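Bimanual handover policy stalls when the two arms come from different vendors: is it the data or the action space?

Posted in Manipulation / Learning from demonstration

Kálmán Lakatos

I am trying to reproduce the handover result from the Trimance write-up on a pair of arms that do not match. Left and right differ in link lengths, joint limits and gripper fingers. The task is to pick a small part off a mat with one arm and pass it to the other.

I collected 1,000 demonstrations by teleoperation and trained one policy on both arms together, with absolute joint positions as the action. Picking works. Handover does not. In 70 evaluation trials the policy completed 26 handovers. Most of the failures look alike: both grippers approach the part, stop a short distance apart and stay there until the timeout.

Training loss is flat and validation loss follows it. I have checked the camera timestamps. Is this a known effect of mixed hardware, or do I just need more data?

zorklow_user

More data. We had the same thing and it went away after we collected more. Also try lowering the learning rate.

Renato Lacson

I would not collect anything yet. A stall with low validation loss usually means the policy has learned the pauses. Operators slow down before a handover while they decide which arm moves first. If you log at a fixed rate, those frames are overrepresented, and the best prediction from a near-stationary state is to remain stationary.

Check in this order:

1. Plot commanded joint speed against time for a sample of episodes. If both arms sit near zero together before the transfer, drop those frames and retrain. Keep the frames where the gripper is closing, even if the arm is still.

2. Look at who moves first. If your operators did not agree on a leading arm, you have two modes, and a regression head will average them. Either fix the leader in the protocol or use a head that can represent both.

3. Change the action space. Absolute joint positions on unlike arms give you two unrelated scales in one vector. We moved to relative end-effector poses, each in its own base frame, normalized per arm. Gripper opening is a separate channel, also normalized per arm.

4. Shorten the executed part of the action chunk. We predict a longer chunk and execute 15 steps before replanning. Executing the whole chunk hid the stall in some trials and made the collisions worse.

On our mixed pair, step 1 made the largest difference and step 3 the next largest. I have not separated 2 from 4 properly, so treat those as opinion. The Lysenko baseline code normalizes over the full action vector by default, and you have to override that in the dataset loader. The option is easy to miss.

One caution on evaluation. Score pick, approach, transfer and release separately. A single success rate will not tell you which change helped.

Our workspace, with the part between the two grippers: 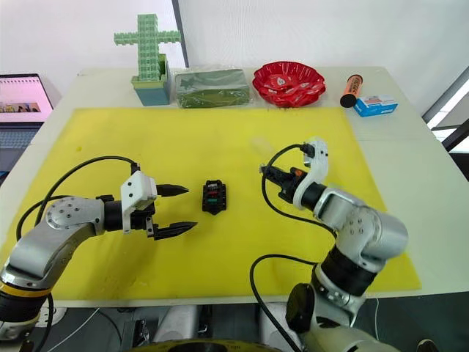
Stukance: Did you recompute the normalization statistics after dropping the stationary frames, or keep the ones from the full set? With relative poses the variance shifts a lot once the pauses are gone, and I got jerky motion on one arm until I recomputed them.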